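Hand-held grippers: foam pads or bare plastic for crinkly bags?
Forum > End effectors > Cheap and cheerful
Page 1 of 1

tisley_tinkerer
We have been arguing in the workshop about pads for a fortnight, so I am bringing the argument to you lot in the hope of making it somebody else's problem. The job is snack bags into a shallow tray, using a pair of hand-held grippers, one per hand, cabled. The choice is between the black pads we have on now and the moulded silicone ones from Vorkell, which cost a good deal more and come in a much nicer box.

Pads are trimmed by hand with a craft knife, which you will be able to tell. Black arms, brass-coloured inserts at the joints. Wrist views from both tools are below as well, as Lodila asked last time how much of the table you get past the fingers.

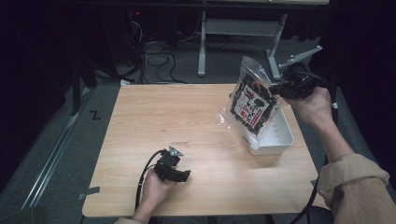
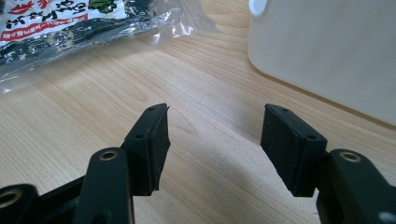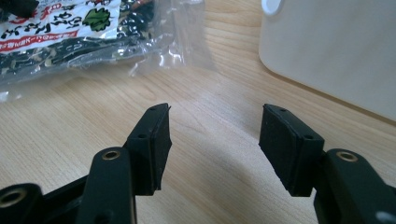

Top: bag going over the tray, right-hand tool on the corner. Middle and bottom: wrist cameras, jaws open, bag at upper left.

lodila
Thanks. That is more table than I get. My fingers are so fat that the camera mostly films its own knuckles.

What are you pinching, the bag or the contents? If it is just the corner I can't see the pad mattering much. Film is film.

tisley_tinkerer
Corner, by preference. Grab it by the middle and you are squashing lunch.

MerjaLaitinen
Film is not film. I ran 228 picks on crisp packets in March, foam one side and silicone the other. Silicone dropped 17, foam dropped 22. Five drops' difference for several times the money, and the silicone picked up every crumb in the building. I went back to foam and spent the savings on biscuits, which also ended up on the silicone.

biro_not_the_pen
228 picks is not a test, it's an afternoon. I did 600 with silicone and would not go back. Foam goes furry, then it goes shiny, then it lets go of things at the worst moment. Those edges are ragged already.

(And it's Bíró, with the accents. The forum software ate them.)

MerjaLaitinen
600 of what, though? If I remember rightly it was one cardboard box, 600 times.

biro_not_the_pen
It was a demanding box.

lodila
Can I drag this back to cameras? Shiny bag, light from overhead, you're going to get white streaks all over the film. In the middle one the label is a smear. If your tracking wants to read that label I'd sort the lighting before spending anything on pads.

tisley_tinkerer
It doesn't need to read it, thank heavens, it only needs to know where the bag is. But yes, the glare is a pain. I tried tilting the lamp, which moved the glare to a different place on the bag.

lodila
Polarising film over the lens. Costs next to nothing. You lose some light, so expect to bump the exposure.

old_servo
You want thinner foam and a stiffer finger. Thick foam swallows the corner and then you can't tell how far you've closed. I use 2 mm on everything -- bags, sponges, the cat's toys.

MerjaLaitinen
2 mm on a bag full of air? It'll squirt out like a bar of soap.

old_servo
Then close slower.

tisley_tinkerer
Right, plan so far: keep the foam, cut a fresh set with a new blade, try one thin pad against one thick, and beg a strip of polarising film off somebody. Vorkell can keep the box. I'll count the drops properly this time and post the sheet.

biro_not_the_pen
Do the silicone as well or I shall sulk.

tisley_tinkerer
Post me yours, then. I'll pay the stamp.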